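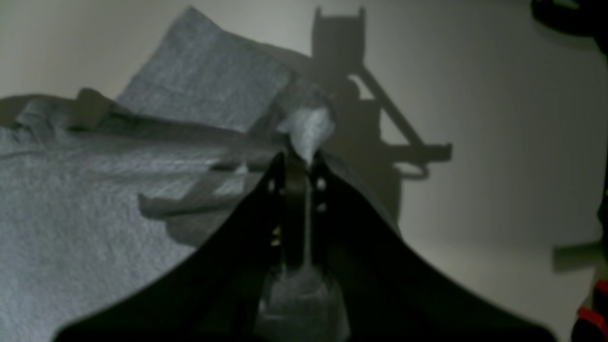 Gray cloth during folding, one corner raised.

Progress report to the Drinden Fund
Project: Unda textile reuse room
Period covered: February to May

Summary
The sorting and folding part of the project is on schedule. The mending part is behind. Spending is within the approved budget, and we are not asking for any change to the total.

Work done
We took in 874 pieces of cloth during the period, mostly blankets, throws and fabric remnants. Of these, 400 have been checked, folded and shelved for the shelters on our list. The rest are either waiting for a first check or set aside for mending.

The thicker gray pieces have taken the most time. They have a mottled, felt-like surface and they hold a crease, so a piece that is folded over a wrinkle comes off the shelf looking worse than it went on. We now spread each one out flat, smooth the middle, and then bring the upper edge over by its corner. Overlaps along the side are opened up before the second fold. This adds to the time per piece but the stacks stand straighter and fewer have to be redone.

Smaller remnants are rolled and tied by color. We stopped using the deep bins for these in March – things at the bottom were being missed.

Deliveries
We made seven deliveries, all to addresses within Ahuja County. One was sent back in part when the receiving site ran out of storage. Those blankets were rechecked and went out with the next load.

Problems
The second sewing machine was out of service for most of April. The repair shop at Cisico Street had to order a part, and mending slowed to roughly 10 pieces a week while we waited. It is running again now.

Shelf space is also short. The lower shelves on the back wall are too shallow for a folded blanket, and we have been stacking on the end of the cutting table, where the stacks have to be moved each time someone needs to cut.

Next period
We will clear the mending backlog first, then finish checking the remaining intake. We plan to replace the shallow shelves using the equipment line already approved – two quotes are in and a third is expected in June. The written folding guide is in draft and will be attached to the next report, together with the updated list of shelters.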